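Über uns

Staltska entwickelt Software für Greifsysteme und Manipulatoren. Der Schwerpunkt liegt auf Regelung, Wahrnehmung und Bahnplanung, dazu kommen Werkzeuge für Aufzeichnung und Auswertung. Mechanik fertigen wir nicht in Serie. Für Integrationstests bauen wir Baugruppen selbst um.

Arbeitsgebiete

Die Wahrnehmungsbibliothek Zirkik schätzt Lage und Kontur von Objekten aus Kamerabildern, die in unmittelbarer Nähe der Greifbacken entstehen. Schwierig sind in diesem Bereich vor allem spiegelnde Kanten, dunkle Flächen mit leichtem Glanz und Verdeckungen durch den Greifer selbst. Zirkik führt deshalb eine Maske der Greifergeometrie mit, die aus der aktuellen Backenstellung berechnet wird. Der Regressionstest umfasst 1.671 Aufnahmen und läuft bei jeder Änderung am Hauptzweig vollständig durch.

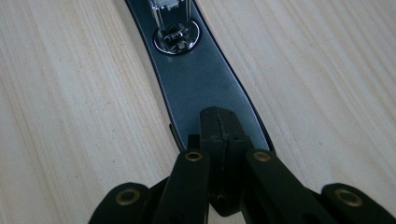

Kiều Lã: Die Maske allein reicht nicht. Wenn der Zeitversatz zwischen Kamera und Backenstellung nicht stimmt, liegt sie während der Bewegung neben dem Greifer, und die Kontur wird an der falschen Stelle abgeschnitten. Ich würde immer zuerst die Zeitstempel prüfen.

Der Zeitabgleich ist daher Teil der Bibliothek und nicht der Anwendung überlassen. Beim Start wird der Versatz aus einer kurzen Öffnungs- und Schließbewegung bestimmt. Liegt er über 20 ms, verweigert Zirkik die Ausgabe von Greifposen und schreibt einen Eintrag ins Protokoll.

Der Planer Honano übernimmt die Posen und berechnet daraus kollisionsfreie Bahnen. Er arbeitet auf vier Ebenen: Aufgabe, Greifpose, Bahn, Stellgröße. Jede Ebene lässt sich einzeln ersetzen, sofern die Schnittstelle eingehalten wird. Kunden mit eigener Steuerung nutzen meist nur die oberen beiden.

Inbetriebnahme und Tests

Vor jeder Freigabe wird die Software an realer Hardware geprüft. Dazu gehören Nullpunktabgleich der Antriebe, Kontrolle der Drehrichtung und ein Vergleich der gemeldeten Gelenkwinkel mit dem kinematischen Modell. Abweichungen werden im Modell korrigiert, sofern sie sich nach erneuter Montage wiederholen. Die Prüfliste enthält 70 Punkte und wird zusammen mit der Softwareversion abgelegt.
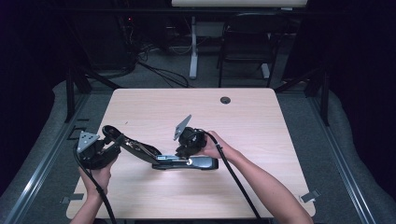 Arbeit an einer zerlegten Baugruppe mit zwei schwarzen Gehäusen

Werkzeuge

Mit Phan stellen wir ein Kommandozeilenprogramm bereit, das Aufzeichnungen schneidet, Zeitreihen zusammenführt und Fehlerfälle für die Wiedergabe in der Simulation exportiert. Phan wird auch intern verwendet, Änderungen am Dateiformat erscheinen nur mit Konvertierungsskript. Die nächste Formatänderung ist für Juni vorgesehen.

Ansprechpartner

Regelung und Planung: Cúc Đồng
Wahrnehmung und Zeitabgleich: Kiều Lã

Anfragen zu Schnittstellen bitte mit Versionsnummer und Protokolldatei einreichen.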